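The Understudy

The play had a cast of two, a budget of 322 dollars, and a set that Agustina Palma had built in her garage out of what the budget left over after the hall deposit. It was called The Ministry of Regret. It was set in an office where a clerk decided, by pressing buttons, which of your mistakes would be erased.

"Why three?" said Deolinda Gouveia, who was playing the clerk and had opinions.

"Approve, deny, and refer upstairs."

"Two of them are red."

"It's a ministry," said Agustina.

Deolinda wrote this down in the margin of her script, where she kept a list of things to bring up later. She was on the fourth page of margins. She had once spent 23 years at the license counter in Rotlow, and she felt that as far as desks went she had been badly under-consulted.

The desk was marble. It was marble in the sense that a sheet with marble printed on it had been laid over a table, with another behind, all cream and rusty veins, and from the sixth row it would look like the headquarters of a bank. From the clerk's chair it looked like the inside of a bloodshot eye. A piece of cardboard stood across the middle to divide the public from the state.

"There's a hole in my wall," said Deolinda.

"Is it a big hole?"

"It's a small round hole. Over the green one."

Agustina considered the hole. "That's where the public looks in," she said, and went off to find her coffee before anyone could ask how short the public was.

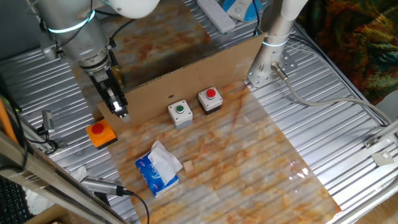

The clerk's desk in the second act, tissues at the ready.

The tissues were Deolinda's own. There was nothing about tissues in the script, but there had been nothing about them in the regulations at Rotlow either, and people had cried there over parallel parking. She put the blue packet down on the marble, tugged one halfway out so that it would look offered, and refused to rehearse without it.

Then there was the cube. It was wood, and no larger than a fingertip, and it lay beside the packet.

"Is this mine?" said Deolinda.

"It's the regret," said Agustina.

"It's tiny."

"It's one regret."

"In the first act he says it has crushed him for 12 years."

"Well, yes," said Agustina. "That's how he feels about it."

Deolinda looked at the cube for some time. She thought of a boy she had failed one December for a signature outside the box, and of how he had said thank you. Then she turned to page nine, crossed out an entire speech that Agustina had been proud of, and reached for the green.

"Next," she said.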